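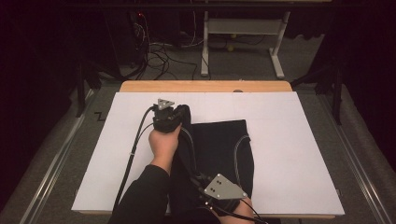
Grovport Garment Care Label Corpus
Data card and README, second release

Summary

The Grovport corpus is a collection of care instructions transcribed from the sewn-in labels of secondhand clothing. It holds 3426 label records in English, Finnish and Dutch, each paired with a normalized version in plain English. The corpus is text only. It was prepared by the textile documentation group at Irnus for work on translation, terminology and consumer information.

Maintainers

Tyyne Kiiskinen (lead, transcription)
Rajeshwari Ramasamy (normalization and schema)
Seija Turunen (Finnish language review)

Contents of the release

labels.csv -- one row per label, with all fields listed below
fibers.csv -- fiber names as printed and their normalized forms
terms.csv -- glossary of care terms in the three languages
guidelines.txt -- the instructions given to transcribers
CHANGES.txt -- corrections made after the first release

All files are encoded in UTF-8. Fields are separated by commas and text fields are enclosed in double quotation marks. Line breaks on the original label are recorded as a vertical bar.

Fields in labels.csv

label_id: a number assigned at intake. Numbers are not reused when a record is withdrawn.
language: en, fi or nl. A label in more than one language receives one row for each, with a shared value in group_id.
group_id: links rows taken from the same label.
garment_type: one of 14 broad categories, such as trousers, knitwear or outerwear.
text_raw: the wording as printed, including spelling errors.
text_norm: the normalized English wording.
wash_max: the highest washing temperature stated, in degrees Celsius. Blank if none is given.
dry: tumble, line, flat, none or unstated.
legibility: 1 (fully legible) to 4 (mostly illegible).

Source and collection

Garments were made available by the Coppens sorting hall before resale. Labels were read directly from the garment and typed by one transcriber, then checked by a second person against the same label. Where the two readings differed, Aino Rautiainen made the final decision. Garments with handwritten names or laundry marks on the label were accepted, but the handwriting was not transcribed.

Division of the data

Of the 3426 records, 944 are in Finnish and 815 are in Dutch. The remainder are in English. No training and test division is supplied. Users who create their own should keep all rows with the same group_id together, as the wording of multilingual labels is closely matched.

Normalization

Normalization removes abbreviations, expands symbols that were printed as text, and places instructions in a fixed order: washing, bleaching, drying, ironing, professional care. Instructions that contradict one another are retained in full and joined with a semicolon. The maintainers did not attempt to decide which was correct.

Known limitations

Dark garments for work and sports are more common in the corpus than in ordinary household wardrobes. Older labels are more often illegible, and records with a legibility value of 4 should be used with caution. Care symbols appear only where the label also carried words. The value "flat" in the dry field was applied unevenly in the first release; the affected rows were reviewed by Tuulikki Rantala and are listed in CHANGES.txt.

The corpus should not be used as a source of laundering advice for any particular garment. The label on the garment takes precedence.

Terms of use

The corpus may be used for research and teaching at no charge. Redistribution of modified versions is permitted if the changes are stated and this document is included. Commercial users should first write to the Irnus documentation office.

Corrections

Reports of errors should give the label_id, the field concerned and the proposed reading. Corrections are gathered through the year and issued each August.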